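Water jugs, the riser, and where the empties go

Since February the drinking water at the Zarnano has come in refillable jugs. The tap in the lower area works, but the line feeding it is old and the water has a metallic taste until it has run for a while. I wrote up the tap separately. These are my notes on the jugs, mainly so that I can find them again.

The supplier is Huỳnh, two streets over in Pustulholm. They deliver to the street door and no further. From the door to our table and back is 274 steps by my count, going the long way to avoid the freight entrance. A full jug weighs up to 37 pounds, so the carrying handle matters more than anything else on the container. The first type we were sent had a molded grip in the neck that dug into the fingers. The current type has a separate handle that sticks out to one side, and it can be carried at arm's length without the jug swinging into your leg.

The jug stands on a low wooden board on the big green table. I tried it directly on the tabletop first. Two things went wrong: condensation pooled underneath on warm afternoons, and the Pisell hand pump, with its short spout, could not clear a tall mug. The board has short legs, so air gets under it, and the extra height is enough for any mug we own. It was sold as a monitor stand. The finish has held up so far, though I wipe it at the end of the day and would not leave standing water on it overnight. 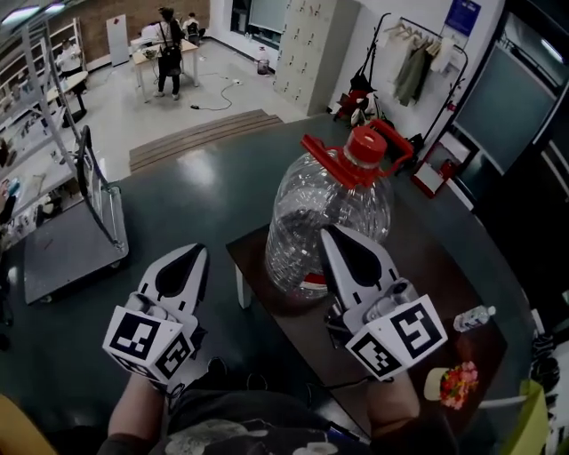 Empty jug with the cap on, on the low board. Small bottle to the right.

The rule for empties is simple. Cap goes back on as soon as the pump comes out. An open jug collects dust quickly in a room this size, and Huỳnh charges a cleaning fee for jugs returned without a cap. We have paid it once. An empty stays on the table until the next full one is brought in, which makes the level of supply obvious to anyone walking past. If the jug on the board is empty and capped, it is time to order.

Small bottles are the backup. I keep a few for visitors and for the gap between ordering and delivery, which has been as long as seven days. They cost far more per quart and the waste is annoying, so I would like to stop buying them.

The pump gets rinsed with each change of jug and taken apart once a month. It has three parts that come off by hand: the spout, the head and the tube. The tube is the one that needs attention. I use a bottle brush on a long wire, warm water, a little unscented soap, then two rinses. The spout dries fastest standing upright on a dish towel. I have not found a good way to dry the tube other than hanging it.

Hanging it is where the upper level is useful. The railing has horizontal bars, and a tube hooked over the lowest one with a loop of string drains straight down and dries in an afternoon. The air is warmer up there, as you would expect under a ceiling that high. I checked with a kitchen thermometer on two occasions and the difference was small, but it was there both times.
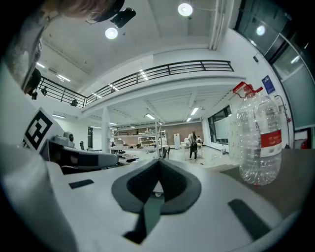 Ceiling lights and the mezzanine railing.

I also considered keeping the full jugs on the mezzanine, out of the way. I decided against it. Carrying that weight up stairs for the sake of a tidier floor is a poor trade, and the glass on that side of the room lets in enough light that I would have to cover the jugs to keep algae from starting. Full ones are now stored low, against an inside wall, two at most.

The kettle is the remaining problem. It is a 900 watt model, slow, and it needs to be filled from the jug with the pump, a stroke at a time — I gave up on tipping the jug after the second spill. A battery pump would fix this. I have looked at a few and the flow rates printed on the boxes vary so much that I don't trust any of them. If I buy one I will time it against a measuring cup and post the result.

Things still to do: a second tube for the Pisell, so that one can dry while the other is in use. A rubber mat for the board. Ask Huỳnh whether they take back caps on their own, as there is a drawer filling up with spares.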